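Sidberg Help Forum > Robot Learning > Imitation and Insertion

Does the wrist camera really help with insertion, or did I fool myself with my own test split?

Posted 2022-07-25
Tags: insertion, behavior cloning, wrist camera, evaluation

Hi all, first real post after reading this board for way too long. I've been working on a block assembly task where the arm has to pick up chunky colored pieces and fit them into slots in a red base. We train a policy by behavior cloning from teleoperated demos, and the thing I'm trying to find out is whether adding the wrist view changes the success rate on the last bit, when the piece is over the slot and has to go down.
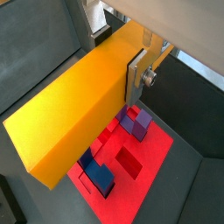
Rochelle Stubbs
Member, robot learning group at Etdale

So, the setup. We have 2,517 demos, all teleoperated by four people on the same arm. I trained two policies, one with only the fixed camera and one with fixed plus wrist. Same network otherwise, same number of steps, same everything as far as I can tell. Then I held out 600 demos and compared predicted actions against what the operator did. The two-camera policy had much lower error on the held-out set, especially in the last couple of seconds of each demo. I got very excited and told my advisor (mistake).

Then I ran both on the real arm, 20 trials each, and the gap mostly vanished. The fixed camera policy got 11 insertions. The two-camera policy got 12. One lousy insertion!

My held-out demos were picked at random from the full pile. I'm now wondering if that's the whole problem, because the operators tended to do a bunch of demos in a row with almost the same layout before moving anything. So a held-out demo probably has a near twin in training. But if that were it, wouldn't the fixed camera policy look just as good on the held-out set? That's the part I can't get past.

Things I already tried:
Turning off color jitter on the wrist view (no change)
Cropping the fixed view tighter on the base (a tiny bit better, maybe noise)
Training longer (held-out error drops, real arm gets worse, ugh)

The base starts out with different pieces already in it from one demo to the next, and the ones that aren't in yet are lying behind it or in front of it on the floor.
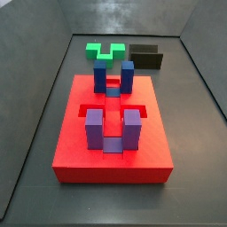

Blue and purple in the base, green and black still on the floor.

I also don't know how people report this stuff. If I write up the held-out numbers the wrist camera looks like a miracle, and if I write up the real arm numbers it looks like a waste of a cable. Any advice is welcome, including "your experiment is bad," as long as you tell me which part.

dulik_dan
Member

had the same thing. lower the learning rate and use more demos. we went from 100 to a lot more and it got better. also check your camera cable, ours was dropping pictures

Kuo Lab Bench
Regular contributor, marked as helpful by the poster

Okay, I like this one, because I spent most of February on nearly the same mess and came out with a different opinion than I went in with.

First, 11 against 12 out of 20 tells you next to nothing. You could swap those two policies and run it all again and see 9 and 14. I wouldn't write "the wrist camera doesn't help" off of that any more than I'd write that it does. If arm time is what's stopping you, pair the trials. Set up a layout, run policy A, put everything back exactly, run policy B, and flip which one goes first every time. Paired trials get you a lot more out of the same afternoon, and you can look at just the layouts where the two disagree.

Second, the held-out error. You asked why the fixed camera policy wouldn't also benefit from near twins. I think it does, only less. The wrist view changes a huge amount with small motions of the hand, so it's a fantastic key for looking up "which demo am I in and how far along." A policy can lean on that and score beautifully on a held-out twin. On the real arm it drifts a little, the wrist view stops matching anything it has seen, and now the lookup gives it garbage. Your note about training longer fits this really well — error down, real performance down is what I'd expect to see.
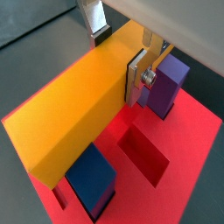

How to check it without collecting anything new: group your demos by session and layout before you split. Hold out whole groups, never single demos. If the two-camera advantage shrinks a lot on that split, you've found your twin problem. When I regrouped mine, a good half of the advantage went away, and what was left over was all in the final descent. That leftover piece I do believe in. When the piece is right over the slot the fixed view has very few pixels to work with, and the fingers get in the way.

Third, and this is the one I'd fix before running anything else: break up your success number. "Inserted" lumps together at least the grasp, the carry, the alignment over the slot and the push down. My two policies had nearly identical totals and completely different failures. The fixed-only one got over the slot fine and then jammed. The two-camera one hardly ever jammed but sometimes wandered off during the carry and never got there. Add those up and you get a tie, and the tie hides everything you care about! 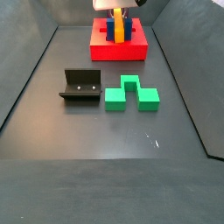
Starting your trials partway through is the cheapest way to separate those. Drive the arm by hand to a pose just over the slot, let go of the controls, and have the policy do only the descent. A start like the one with the yellow piece held upright over the groove in the red box is what I mean, with the green and black pieces left out on the floor in front so the background still looks like your training data. Then nudge the start sideways by a few set amounts and see where each policy falls apart. I made a plot of success against sideways offset and it ended up being the only figure anyone asked me about. Do use the same offsets for both policies, and write them down before you start, or you'll end up picking easy ones without meaning to (I did, and had to redo a day).

For the write-up, I'd report both, real arm first. Put the random split and the grouped split next to each other and say how different they are. I'd be happy to read that paper even if the wrist camera does nothing.

On the color jitter, I'd leave it on. It never hurt me.

Rochelle Stubbs
Original poster

Thank you!! I regrouped by session last night. The advantage didn't disappear but it's way smaller, and you're right that the leftover is nearly all in the last part. I feel silly and also relieved. Haven't done the offset starts yet, I need to get arm time. Do you randomize the order of the offsets too, or go small to large?

And dulik_dan, I did check the cable. It's fine, but thanks.

Kuo Lab Bench
Regular contributor

Randomize. If anything loosens up or shifts over the session you don't want it lined up with offset size. I shuffle a list once, print it, and cross them off as I go.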